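2024-03-03

# "My hands are now the teacher"

I met Boyang Du at the end of his shift, in the small kitchen behind the office of Hisa. He washed his hands for a long time before he sat down, and then he made tea for both of us and asked me if I was going to write down his complaints also. I said yes. "Good," he said. "Then I will begin with the complaints."

Hisa is a company which cleans and prepares furnished apartments, for people who stay a few weeks or a few months. Boyang has worked there for 15 years. He began as a cleaner, later he became the leader of a cleaning crew, and since last October he has a new job, for which the company did not have a name at first. On his contract it says "task demonstrator." The crew says "the claw people."

The complaint number one is his wrist. A demonstrator does the ordinary work of an apartment, but he doesn't do it with his fingers. He holds a gripper with two jaws, and he must pick up the bottles and the cups and the remote controls and whatever the guests have left, and put them where they belong. The recordings go to Cladaline, the company that makes the table-clearing robot, and the robot learns from them.

"In the first weeks I held it like a hammer," Boyang said. "I was squeezing all day, I was afraid that things would fall. In the evening I could not open a jar. My wife opened the jars. Then a woman from Cladaline came to see us and she said, why do you squeeze, the pads are soft, let the pads do it. She could have told this in the first week."

The second complaint is about the schedule. When he was a crew leader, he knew by noon if the day was a good day or a bad day. There was a list of apartments, and when the list was finished, the crew went home. Now there is a quota of recordings, and a recording can be refused. If his hand moves too fast, it is refused. If he changes his mind in the middle, and goes first to the cup and then to the bottle, it is also refused.

"A person changes his mind all the time when he cleans," he said. "You go to take one thing and you see that another thing is going to roll off the table, so you catch that one first. I think this is the intelligent way to work. But they told us, no, please, one decision at a time. I had an argument about it. In the end they made a separate category for it, and now we can record also the changing of mind, but only when we say it before. So I have to plan to be surprised."

I asked him how the crew received the news in the beginning. He turned his cup around a few times before he answered.

"Badly," he said. "The manager put a paper on the wall. It said that Hisa will work together with a robotics company, and that the cooperation is an opportunity. In my experience, when a paper on the wall says opportunity, you should look at your contract. So everybody looked at their contract."

There were 18 people in the crew at that time. Hisa promised in writing that the robot would not be a reason to dismiss anyone before the end of the trial, and it has kept this promise so far. But when two cleaners left for other jobs, they were not replaced, and Boyang counts this as a loss even if the company does not. "On paper, no one lost the job because of the robot," he said. "But two jobs are not there anymore. You can explain it to me in many ways and I will listen, but they are not there."

The people who became demonstrators receive a better hourly wage than the cleaners. This was not easy for the crew either. Five persons were chosen, and the others did not understand how they were chosen. Boyang says that he did not understand it too, and that he asked for the criteria and received an email with the word "dexterity" in it. Some of the quickest cleaners were not taken. He thinks they were too quick.

"There is one colleague, she can make a whole living room ready while I am looking for the vacuum cleaner. For the recordings it is no use, because you cannot see what she does. Her hands know it and it is over. I do every thing a little bit slow and I have always done it slow. For many years it was my weak point, my old boss told me so every winter. Now it is my qualification."

The robot itself works in one building only, a residence called Cuautle, where the apartments have the same plan and the doors are wide enough. It comes in after the guests leave, and it clears the tables before the cleaner arrives. It does not make beds and it does not enter bathrooms. I had the impression that the people in the crew have a rather precise opinion about its abilities, in the way one has an opinion about a new colleague from the second floor.

"Upright bottles, very good," Boyang said. "Full or empty, good. Bottles which are lying, it depends which direction. Paper cups it used to crush. It took a cup the way I took everything in the first weeks, like a hammer. I am ashamed to say this, but I recognized myself. That was my squeezing. I had given it my squeezing."

I asked if he was serious. He was. In December there was a meeting where Cladaline showed the crew some trials, and on the screen the robot approached a cup, stopped a short moment above it, and then came down from the left side. Boyang always stops above a cup and comes from the left, an old habit from working beside his cousin in a restaurant, where the space on the right was taken. His colleagues began to laugh and pointed at him.

"It was a strange feeling. I can't say it was bad. My daughter walks like my mother, and nobody taught her. It was a bit like this. But I am not getting anything for it when it works at night with my left side, and this I also thought in the meeting, and I said it."

What did they reply?

"They wrote it down. They are polite people. They write down everything."

The gripper software is called Grarel, and it has a mark for every recording, green or red. At the beginning the marks could be seen by the managers of Hisa, person by person, and this became the largest dispute of the winter. The demonstrators did not want their red marks to be used when the wages are discussed. For a few days they recorded only one bottle, again and again, more than 100 times, all of them perfectly green. "It was not a strike," Boyang said. "We fulfilled the quota. It was very boring and very correct." After this the marks were made visible only to the demonstrator and to Cladaline. He told me this story with more pleasure than any other.

He has also things to say in favor of the change, and he did not want me to leave them out. His back is better. He used to carry bags of bottles down the stairs when an elevator was broken, and at Cuautle the bags now stand ready at the door. The cleaners there begin with the kitchen and not with the rubbish of other people, and several of them asked to be moved to that building. He likes the mornings when someone from Cladaline comes along and asks why he has put a glass here and not there. Before, in all his years in this work, he can't remember anyone who asked him why.

"You know, for cleaning there is no book. There is, but it is about chemicals. How you look at a table and decide where to start, this is in no book. I had to find words for it. I start with what can spill. After that the things that can roll. Paper last, paper waits for you. I was doing this for years and I didn't know that I had a method. My wife says I am now unbearable at dinner."

At home he clears the table aloud, she says, with commentary.

We talked also about what comes later. The trial ends in the summer, and nobody at Hisa has said yet if the demonstrators will go back to cleaning, or continue, or something else. Boyang would like to train the new demonstrators. He has written a page of advice and keeps it folded in his jacket. He read me a part of it. Shake out your hand before each recording. Look first, then move. If the label turns a little when you close the jaws, you have touched it with one side before the other. Don't be proud of a difficult grip, the machine will have to repeat it. 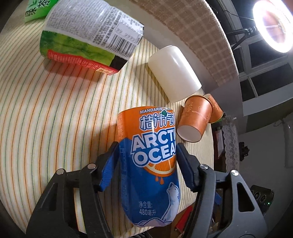

When I put away my notebook, he asked if the complaints would really be in the article. I told him they would come first, in the same order. He said the order was correct but that I should add one more, a small one: the demonstrators still do not have their own lockers. They share with the night crew, and the night crew, he said, has a lot of shoes.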